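Folding club is back, and yes, I've been roped in again

If you walked past the big white table on Saturday and wondered why a bunch of grown students were fussing over laundry, hi, that was us! The Koech robotics club has started its cloth folding project, and I've signed up for the whole thing (my roommate thinks this is hilarious, given the state of my closet).

The idea came from Kibet Kinyua, who wants our entry for the Fureck student challenge to handle soft stuff. Last year we stacked blocks and came in 9th out of 43 teams, so it felt like time for something harder. We work with hand-held grippers, and every fold we do by hand gets saved for the robot to learn from later. Peninah Laizer keeps the log, and as of this week we're at 1842 folds. My own share of that is embarrassingly small, but I'm getting faster!

Shirts are the worst, by the way. A plain square of cloth I can manage half asleep, but collars and sleeves just go wherever they like, and you can't sneak a finger in to help.

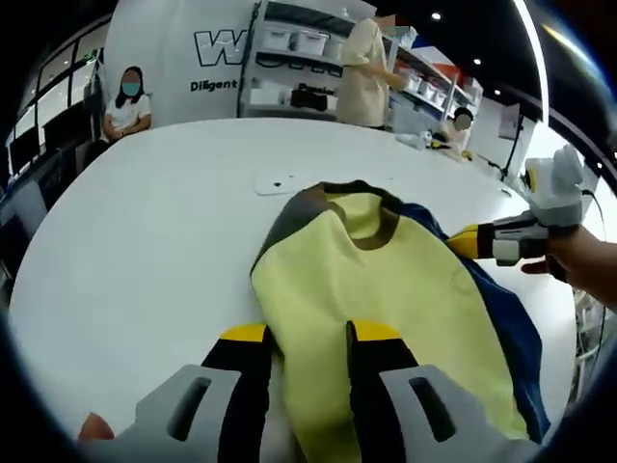

Yellow tips, pale yellow cloth, and the big table in all three.

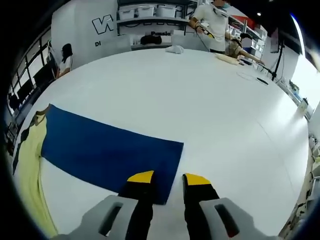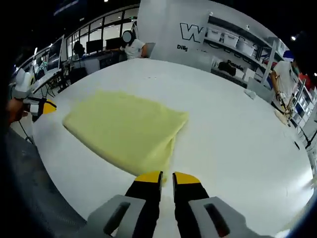
Next up we split into 4 pairs and each pair picks one garment to stick with until the end of October. I've already called dibs on towels, and Kibet says towels don't count as a garment, so we're still arguing about that one. If you'd like to join, come find us on Saturday afternoon and bring an old T-shirt you don't mind losing.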